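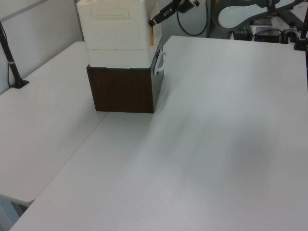 Wundholm Water Reuse Study
Interim report to the Vitildale Fund
Report date: 07/11/2020
Prepared by: Guoqing Tan

1. Work completed
Sampling of household gray water continued at 45 homes in the Wundholm district. Of these, 19 have the Plimo filter installed and the remainder serve as the comparison group. Samples were tested for turbidity, pH and total coliforms. Nine samples exceeded the holding time and were left out of the analysis.

2. Storage tanks
The 1,000-gallon tank at the Jiang site was drained and relined. The inlet valve was replaced under warranty. Flow readings resumed the following week and are being logged daily.

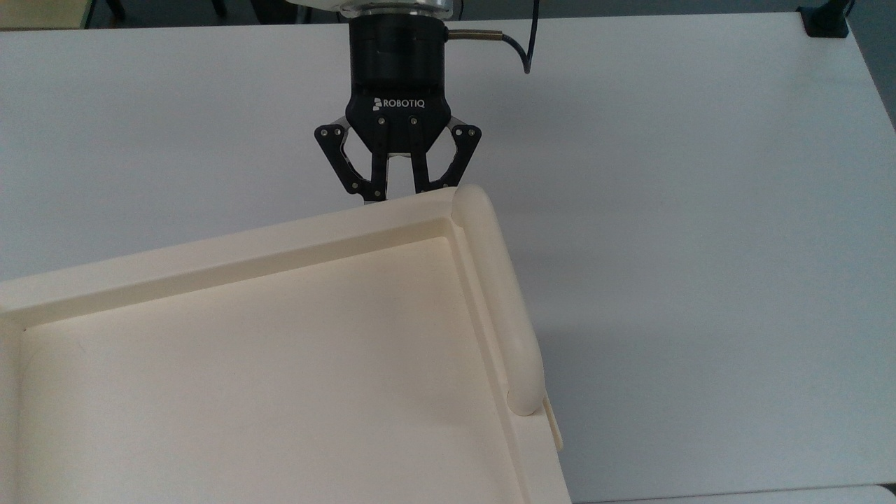

Cream-colored plastic tray and gripper marked ROBOTIQ.

3. Budget
Spending on lab fees is under plan. Travel is over plan due to repeat visits to homes where no one was available. We request approval to move the unspent lab funds to travel. The total award does not change.

4. Next period
Remaining filters will be installed by the end of December. The household survey has been shortened and will be mailed with the water bills. Turbidity results by street will be sent separately as a spreadsheet.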